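Print this page
E-mail this page

4. Field Updates of the Motor Controller Boards

4.1 Setup

Boards as in section 3. Each carries the same 32-bit microcontroller, two flash banks, one CAN port, and a small serial header that the factory uses once and then never again. The bootloader sits in the first pages of bank A and is write-protected after the first load. Everything else can be replaced over the bus.

The update tool is Lukonar, run from a laptop. It takes a signed package from the Emgate build server, cuts it into blocks, and sends the blocks to one board at a time. We did not use broadcast mode. It was tried in August and dropped — one slow board holds up the whole bus, and the retry logic gets ugly fast.

Two sites. Welside has the older harness, with long stubs and a terminator that had to be replaced before we could start. Ghorbani has the new harness. Same firmware at both. Same block size at both, at least after the first week, when someone had left the Welside laptop on the old config and those runs had to be thrown out.

4.2 What counts as a failed update

A board had failed if it did not report the new version string after the final reset. Nothing else. A slow update that got there in the end is a success here, though a technician standing next to it might not agree. Ahmadpour argued for a time limit. We left it out, as the two harnesses run at diffrent bit rates and any single limit would have favored Ghorbani.

Failures were sorted by the last status code the bootloader sent. Three groups: block checksum, signature, power. The power group is the messy one. A brown-out in the middle of an erase leaves no status code at all, so silence was booked as power unless the bus log showed otherwise.

4.3 Results

We ran 3,471 updates, over 2,000 of them at Welside. Nine boards failed. Six of those were in the power group, two were block checksum, one was signature. The signature failure was ours — package signed with the test key, and the bootloader was right to turn it down.

All of the power failures came from Welside, and all during the erase of bank B. Supply dips there are deeper than the data sheet allows when the brake coils switch. The bootloader started the erase without checking the rail first. Fixed now: it reads the supply voltage, waits for it to settle, then erases in smaller chunks with a check between each. After the fix, no more failures in this group, but the number of runs was small and we would not read much into it.

Recovery was simple in every case but one. Bank A still held the old image, so the board came back up on the old version and could be updated again over the bus. The exception had a damaged vector table in bank A from before the trial. That one went back to the bench and was loaded through the serial header. Bakhtiari did it by hand, mostly to see how long the old procedure took. Too long.

4.4 Wear

Flash wear is the usual objection to frequent updates. Bank B was put through 4,000 erase cycles on a bench board at room temperature, then read back with the margin bits set. No weak cells found. Higher temperatures not tested, and they should be. Erase time crept up toward the end of the run but stayed inside what the bootloader allows before it gives up.

The config page is a worse spot than either bank. It gets rewritten on every update even when nothing in it has changed. Easy to avoid with a compare before the write, and we have since added one. Boards with the older bootloader keep rewriting it, and there is no way to change that over the bus.
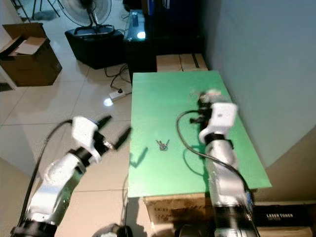
Figure 4. Two white arms at a green tabletop, gripper fingers of the left arm open.

What happens if the bus is unplugged halfway through an update?

The board keeps running the bootloader, waits for the next block until its timer runs out, and then restarts from the old image in bank A. The half-written bank B is marked invalid and erased at the start of the next attempt. Nothing has to be done by hand, apart from plugging the bus back in and starting Lukonar again.

4.5 Limits

One microcontroller family, one bootloader, two sites. Update order was fixed, lowest node address first, so any effect of position on the bus is mixed in with the order. Bus load was light during all runs. We expect more retries on a busy bus but did not measure them. Key rotation was not part of the trial and is left to teh next section.

Print this page
E-mail this page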